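Home | Archive | By thread | By author | Search | Log in

Shared workshop list
Last updated: July 2019
3 replies | 6 shares

Subject: Re: Re: wrist camera arm, are we ready for the laundry thing?
From: Hanna Tokarz
To: workshop list

Edivaldo, I read your message twice and I still think we're getting ahead of ourselves. My answers are under your paragraphs. I cut the part about the parking.

> Fingers are on and they close. I printed the long ones from
> Valbona's second drawing, the ones with the triangle windows
> near the tips, and they line up much better than the short
> pair did.

They do line up. I'll give you that one without a fight. I had the arm on my bench on Tuesday evening and the tips met every time I closed them with nothing in between. Put a sock in there and it's a different story. The left finger gives before the right one does, so the cloth rolls out to one side. You can watch it happen if you go slowly enough. I don't think it's the print. I think the left pivot screw is too long and bottoms out before it clamps, and I'd like somebody with smaller hands than mine to pull it and measure.

> Valbona says the windows save weight and also let the tip
> bend around things a little. I'm sold.

I'm less sold. The windows are tiny and they sit right where the finger is already thin. If we want the tip to bend, we should say how much and test for it. If we want it lighter, put it on the kitchen scale next to a solid one. So far I've heard both reasons and seen a number for neither. Valbona, I know you're reading this, and it's a nice drawing, I just want to know which problem it solves before we print more of them.

> I put the Mekex controller in and took the Andrade one out.
> Night and day. No more twitching at power-up.

It didn't twitch for you. It twitched for me, once, on the second start. I had the cable bundle tied down the way Reinaldo showed us, so it wasn't the bundle tugging at the plug. One twitch in an evening is nothing to write home about, except that this arm is supposed to end up in Kelly's house, next to Kelly's things, and I'd like to know where it came from. Did you keep the old controller's settings or start fresh? If you copied them over, that's my first suspect. Please write down what you changed. The notebook on the shelf has nothing in it after the wrist rebuild.

> The Driltach board on the wrist runs cool now that I moved
> the camera cable.

Good. Did you check it with the cover on? I had the cover off.

> So my proposal: Kelly and I set it up at home, we teach it
> picking cloth out of a basket, and we bring a video to the
> next open evening. Reinaldo thinks we could have 48 clean
> picks recorded in one weekend.

This is where I get off the bus, at least for now. 48 clean picks of what? If it's the same washcloth from the same spot in the same basket, then I believe Reinaldo completely, and I also don't think we've learned much. We'd have a nice video. Last November we had a nice video of the cup thing, and then a visitor set the cup down a hand's width to the left and the arm closed on air in front of everyone. I was the one holding the stop button.

Before anybody records anything I'd want the boring stuff done at Kelly and Edivaldo's, in the place where the arm is really going to work. A bench at the workshop has one lamp over it and clear space on all sides. A home corner has walls, rails, brackets, hinges, soft stuff hanging off things. The wrist turns a good way around on its way to a basket, and the camera turns with it, so it's going to be looking at a lot besides laundry. We've been tuning the cloth finder on pictures with the basket nicely in the middle. What does it do when the basket is only a corner of the view and most of the rest is plain white panel?

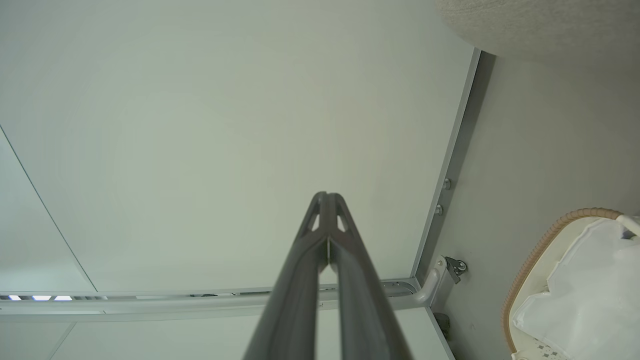
My bet is that it picks the biggest pale thing and calls it cloth. It did that at the workshop with the bench top until Valbona added the edge check, and the edge check was set by eye, by her and me, on a bench top. A smooth panel might pass. It might not. White on white is the hard case and we've mostly trained on the blue towel, which is the easy one. I'd rather we found out with the motors off. Move the arm around by hand, save what the wrist sees, run the finder over it at the kitchen table afterward. It costs an evening and it can't break anything.

The other thing is reach. Those long fingers stick out well past where the short ones ended, and the stop distance in the file is still the one for the short pair. I checked. With a metal rail close by, that matters. Someone needs to put the new length in before the arm moves under power anywhere near furniture, and I don't mean a guess, I mean a ruler from the wrist plate to the tips.

> Kelly wants to call it Stutus. I have no objection.

Me neither. Hi Stutus.

> We have 101 dollars left in the arm jar. I'd spend it on a
> second camera so it can see the basket from the side.

No, please. A second camera means a second cable through a wrist that already eats cables, and it doubles the pictures nobody is sorting now. I have a pile of them on my drive from spring and they're still in one folder called "new." If the money has to go somewhere, get spare servos, the same type we have, so that when one dies we aren't waiting on the mail. Or leave it in the jar.

I know how this reads. I like the arm. I've put more evenings into it than I'd tell my family, and the new fingers are the first ones that look like they belong on it. But I've been to enough open evenings here to know how a home project goes once there's a video: everyone claps, and then it never gets fixed, and the arm sits on the top shelf with the cup gripper and the plotter. I'd be happy to be wrong. What would change my mind is pretty small. Somebody who hasn't worked on it crumples a white cloth, drops it in the basket any way they like, walks off, and the arm gets it out. Do that with a few different people and I'll hold the camera for your video myself.

Kelly, since it's your laundry too: are you okay with it being in the way for a while? Edivaldo's message says "we" a lot and I haven't seen one from you.

Reinaldo, can you bring the small calipers back? I need them for the pivot screw, and I think they went home with you after the belt job.

I'm at the workshop Thursday after dinner if anyone wants to look at the left finger with me. The arm is in the gray bin under my bench. Don't power it up with the cover off, the fan lead is only pushed on.

Hanna

Previous in thread | Next in thread | Reply to list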